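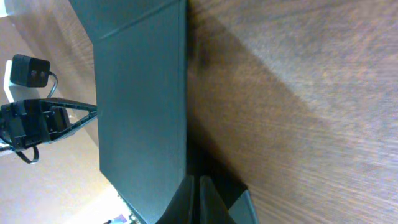
I am trying to reproduce the view-masking result from the Olunus report, where one wrist camera is blanked during training and the two-arm policy is then tested with all views on. My policy trains for 3000 steps and runs at 30 Hz. In wrist views with a strong shadow on the wood to the right of a big box, the saliency map follows the shadow edge and ignores the fingers. Does masking fix this, or do I need lighting augmentation as well?
Verna Dvorak

Gavin MacAulay
You need both. Masking stops the policy from leaning on one view. It does nothing about shadows inside a view that stays on. Jitter brightness and gamma per camera, with separate seeds. 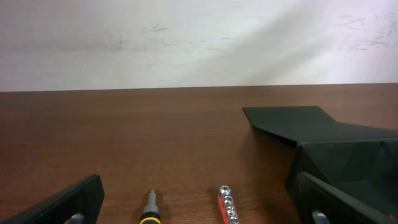

Should the mask be drawn per frame or per episode?
Per episode. Per-frame masking makes the input flicker, and the action head smooths over it.

Keep the mask rate low at first and raise it once validation loss is flat. We did this on the Hallcombe tool set – small tools on a table, two arms.
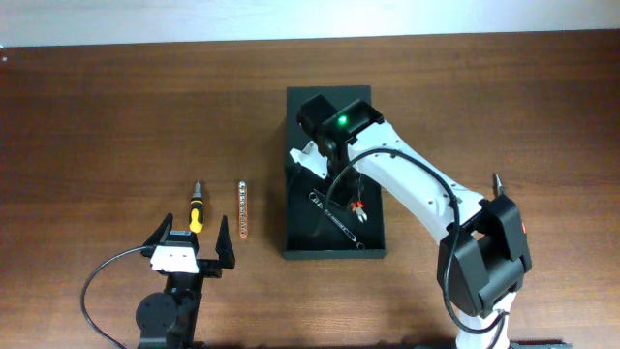 Then rerun with 2 seeds at least, and report the masked and unmasked tests separately. Averaging them hides the effect.

Donnie McIver
Same issue here, lighting jitter helped a bit. Didn't try masking.

Torquil Baird
Check your crop before anything else. The default in the Prevberg loader is a center crop, and it can remove objects low in the wrist view.

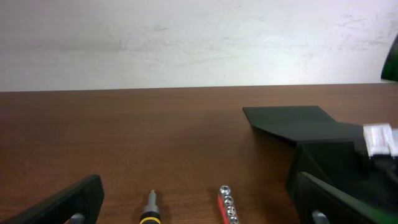 Wrist view, uncropped: screwdriver and socket rail at the bottom edge.

If the crop is dropping the tools, the saliency map has little left to land on except the background. Pad to square and resize, then retrain before you touch the mask rate.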